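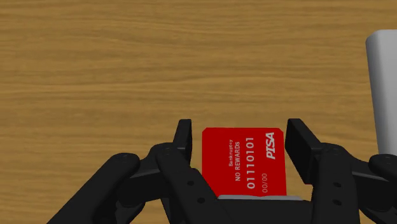

アストデール耐久ミーティング 車検前セルフチェック表(コメント付き)
2019年3月11日月曜日 改訂

今年もシーズン開幕が近づいてきました。冬のあいだガレージで眠っていたバイクを引っぱり出して、そわそわしている方も多いのではないでしょうか。車検の列で慌てないように、お家で見ておいていただきたい点をまとめました。右側の余白は書き込み用ですので、どうぞ遠慮なくお使いください。

□ ドレンボルト、オイルフィラーキャップのワイヤリング
コメント:昨年9月のカブレラ杯で、やり直しをお願いした台数がいちばん多かった項目です。ワイヤーは締まる方向に引いてくださいね。逆向きに張ってある車両、毎年必ず見かけます。

□ ブレーキパッド残量、ホースのにじみ
コメント:耐久は周回数が多いので、スプリントの感覚で「まだいける」と思ったパッドは、迷わず新品にしてください。予備もピットに1組あると安心です。

□ スロットルの戻り
コメント:ハンドルを左右いっぱいに切った状態でも、手を離してパチンと閉じること。

□ チェーンの張りとスプロケットガード
コメント:ライダーがまたがった状態で確認を。体格差のあるペアは、重いほうの方に合わせておくとよいと思います。
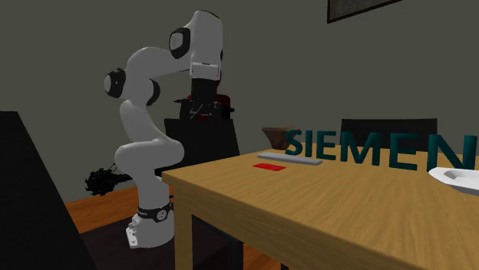 □ アンダートレイの容量
コメント:5リットル以上を受けられること。水抜き穴のゴム栓は、ドライのときは必ずはめておきます。クラルティコ製のカウルをお使いの方は、穴の位置が少し後ろ寄りなので、栓の見落としにご注意ください。

□ ゼッケン
コメント:前と左右の3か所です。参考までに、ゼッケン209のチームが昨年貼っていたつや消しの黒文字は、計時室からとても読みやすいと好評でした。

□ ヘルメット、ツナギ、グローブ、脊椎パッド
コメント:交代で乗る方全員分をお持ちください。あごひもの擦り切れは、ご本人が案外気づかないものです。

□ 給油まわり
コメント:消火器は圧力計の針が緑の範囲にあること。携行缶はミティア側のパドックにまとめて置いていただきます。給油中のエンジン停止は、何度でも声をかけ合ってください。

□ 音量
コメント:上限は100デシベルです。600ccクラスも同じ値ですので、バッフルを外して練習している方は戻すのをお忘れなく。

不合格の項目があっても、直してからもう一度並んでいただければ大丈夫です。再車検は昼の休憩が始まるまで受け付けます。この表は記入して、車両と一緒に車検場までお持ちください。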